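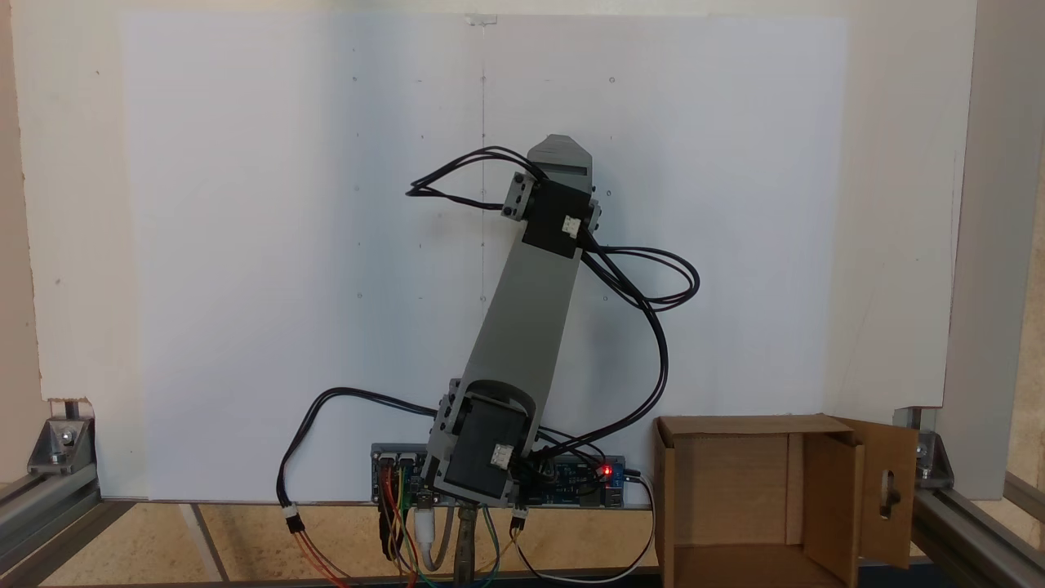

Worktable, Trastalcombe annex, morning. Open carton at right.

Entry for the morning and afternoon, February. Packing of the annex room continued.

The room was opened at 8:15. The heating had been left on overnight as requested, and the radiator under the window was working again. The large white board remains in place behind the worktable and is to stay there until the last day, as the wall behind it has not been repainted.

Work began with the shelves on the corridor side. Bound reports from the Boros period were taken down in shelf order and packed flat, spines facing the same way. The Sismont office has asked for 40 cartons in total from this room and will not send a second van. At the present rate the allowance should be enough, provided that the loose-leaf binders are emptied before packing and the covers sent to the supply room for reuse.

Four cartons were closed and labeled before lunch. Labels were placed on one short side and on the top. The earlier practice of labeling the top only is discontinued, as stacked cartons could not be identified without moving them. The marker supplied with the labels smears on the glossy type, and the matte labels are to be used until the roll is finished.

The brown carton on the worktable was left open for small items: spare cables, plugs, the two extension cords and the contents of the shallow drawer. Cables are to be coiled and tied with paper tape, with a tag stating the length. Rubber bands are not to be used. Several of those found in the drawer had hardened and left marks on the cords.

The tall cabinet was emptied in the afternoon. It contained stationery, a box of unused name badges, a tablecloth and the 6 framed floor plans that were listed as missing in the autumn inventory. The inventory has been corrected. One frame has a cracked corner and was wrapped separately - the glass is sound. The tablecloth was returned to the kitchen.

A message was received from Zeter at 2:40 confirming that the shelving will be collected after the cartons have gone. The shelves must be empty and wiped, and the brackets are to remain attached to the uprights. A reply was sent asking whether the corner unit is included. It does not appear on their list, although it was part of the same order.

The worktable is to be the last piece of furniture moved. It is too wide for the door with its legs on and may need up to an hour to take apart. The correct wrench is in the key cupboard, second hook, and should be put back there each time.

Outstanding for the next session: lower shelves on the window side, the notice board, the coat hooks, and the remaining roll of paper tape to be replaced. The window was closed and the room locked at 4:50.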